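The Druvbridge Bench Day is a yearly open day held by the Namel robotics workshop in Druvbridge. It was first held on 11/01/2019 and drew 700 visitors. Guests watch two-armed robots handle small parts and hand tools.

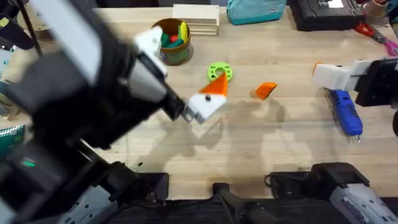 Two arms at work over the demonstration bench

The event was started by Ayanda Zwane and Riku Okabe. Entry is free, and each demonstration is repeated through the afternoon.

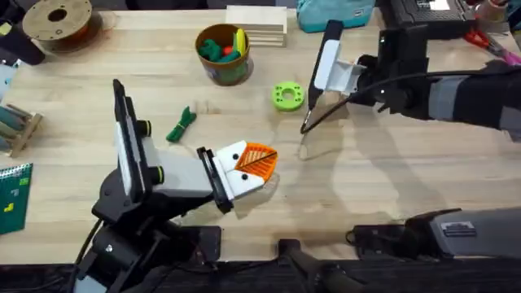 Program

Visits are made in groups, with one guide to a bench. Mayu Yokoyama wrote the first guide's handbook, and Perla Esquivel revised it the following May.
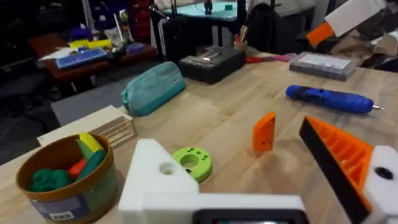 Guides begin with the gripper fingers, the part visitors ask about most. Zwane preferred soft printed fingers to metal ones for public sessions. The orange finger has a ribbed lattice of open cells edged with a black strip, and guides use it to explain how a finger can bend around an object. A short talk on printing the parts follows.

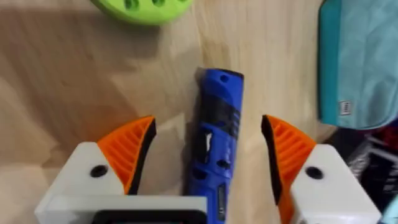
Visitors may then put questions to the operators. Attendance later rose to 1281, and the workshop added 3 evening sessions.

See also: Wilberg Hall; Mac Mathúna Lectures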